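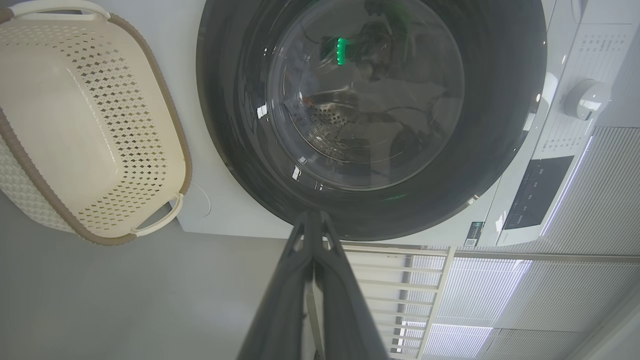 The Laundry Room at Rarkport Learns a New Shift

Home Features Workplace Archive Subscribe

March 2, 2021

The door is the slow part. A front-loader built for a household has a round rim, smoked glass and very little for a machine to hold, and the two-finger gripper at Rarkport has to come in low, close to the bottom of the ring.

Rarkport is a residential care home with 85 beds. Its laundry washes residents' clothing in small lots, one person per drum, so that nothing gets mixed. Staff used to make 164 door openings on a full day. The arm, installed by the integrator Vurnier, now takes the night loads.

Inês Marinho, the laundry lead, kept her hours but not her schedule. She sorts in the afternoon, checks pockets by hand and sets out baskets for the arm. Perforated plastic baskets are used throughout. A tilted one is within tolerance if the opening faces the arm.

Program selection stays with people. The knob and the labels were laid out for fingers and eyes, and Marinho prefers to set each cycle herself before she leaves.

"I lift less and I plan more," she says. "My back is better. I also spend 40 minutes a day reading fault logs, and that was never in my job description."

Pay grades have not caught up. Benito Mateos, who negotiates for the staff, wants log review listed as a skilled task. Talks resume in April.

We use cookies to improve your visit. Accept Settings

Comments (3)

pressroom_dan: What does it do with a sock caught in the door seal?

Cunha: We run 400 kilos a day on industrial machines. Different problem entirely.

M. Fomance: Good to see the pay question raised.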